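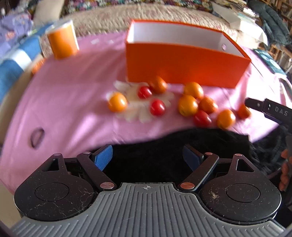
Cherry tomatoes are worth drying at home when the plants give more than a household can eat fresh. A regular oven does the job, and the method is the same for every small variety. Mixed colors can go in together, red and orange on the same tray, as long as the fruits are close in size. Sort by size first and leave color for later, when you fill the jars.

What you need

2000 grams of ripe cherry tomatoes
Fine salt
Two rimmed baking sheets and parchment paper
A small serrated knife
A wooden spoon
Clean jars with lids

Preparing the fruit

Pull off the stems and throw out anything split, soft or moldy. Wash the tomatoes in cold water and roll them dry in a dish towel. Cut each one in half from stem end to tip. Halves cut this way hold on to more of their seeds and lie flatter than halves cut across the middle.

Line the sheets with parchment and set the halves cut side up. They can sit close but should not touch. Salt them lightly. The flavor gets much stronger as the water leaves, so use less than you would on a salad. Dried oregano or thyme can go on now. Fresh basil turns black in the oven and is better added at the table.

Drying

Set the oven to its lowest setting. Mine is a Serkex, and the dial starts at 65 degrees Celsius (150 Fahrenheit). Put both sheets in and prop the door open a crack with the handle of the wooden spoon. If your oven has a fan, turn it on. Keep small children and pets out of the kitchen while the door is open.

After three hours, swap the sheets and turn each one front to back. Start checking at five hours. Small halves are often done by six, and large ones can take nine or more. Take them out as they finish and put the rest back.

A finished half is leathery and bends without leaking juice. If it feels sticky in the center, it needs more time. If it snaps, it has gone too far for snacking but can be ground into powder for soup.

Storing

Let the halves cool completely on the sheets, then pack them loosely in jars. Shake the jars once a day for a week. If you see moisture on the glass, return the batch to the oven for another hour. Throw out any jar that shows mold.

Fully dry tomatoes keep for several months in a dark cupboard. Softer ones belong in the freezer, flat in a bag with the air pressed out.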